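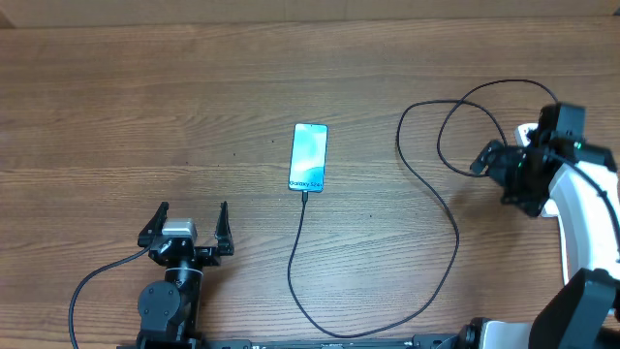
Talpur

Charging your phone at the Druncombe reading room: frequently asked questions

Can I charge my phone on the big table?
Yes. It is a wooden table and has survived worse. Lay the phone down face up, plug in the cable, and let it get on with things.

Will the cable fit my phone?
If the bottom port on yours takes the same plug as a Galaxy S24+, yes. If your phone is old enough to need something else, bring your own cable and our respect.

Why is the cable so long?
Because the last one was short, and people read their messages bent over like question marks. The long one loops about as it pleases. Please don't tie it in a knot to teach it manners.

My phone says it isn't charging. Now what?
Push the plug in properly. Then look in the port for pocket lint – there is always more than you'd think.

How long can I stay plugged in?
Until 6 in the evening, when we lock up. Full batteries should make way for empty ones before that.

Can I put my coffee next to it?
You can put it on the windowsill.

I left my phone behind. Do you have it?
Probably. Ask at the desk in room 521 and describe your wallpaper. "Sort of blue and swirly" will get you a follow-up question.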